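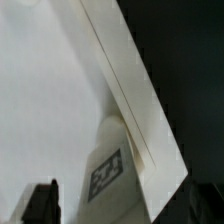 My gripper has started closing a hair off center, and I'd love some advice before I take it apart! It's the two-finger one on our Planley arm, running small part pickups all day with the wrist camera on. It's a great little machine and I've had a blast learning it. The play seems to come from the rounded joint under the big flat finger, right by the narrow gap where the finger meets the housing. If I wiggle the tip by hand I can feel a tick. Home position is fine, and the error only shows on thin parts. Cycle counter says 3371 since the last service. Is this a pivot thing, or am I chasing a calibration problem?

Posted 2019-09-14 by Dagný Lund

Ragnarsson

Love this kind of job! A tick you can feel is mechanical, so leave the calibration alone for now. Power down, bleed the pressure if yours is air driven, and take the finger off at the joint. Wipe out the old grease and look at the bushing. Mine went oval at 3000 cycles on gritty parts and the new one took 20 minutes to fit. Snug the screw, back it off a touch, and work the finger by hand until it swings freely with no click. Then redo the zero with the fingers closed on nothing, and after that try your thinnest part.

One more thing, keep the grease out of that gap. It collects dust like crazy and then you get a sticky finger on top of a loose one.

lirent_fan

mine did this too, was just a loose screw lol. check that first

Atano

Agree with both, screw first and then bushing. I'd also run 100 empty open and close cycles after you put it back together and feel for the tick again before you load any parts. New bushings settle a bit and you may need to touch up the screw once. Make a pencil mark across the screw head so you can see if it moves. Have fun in there!

Last updated: September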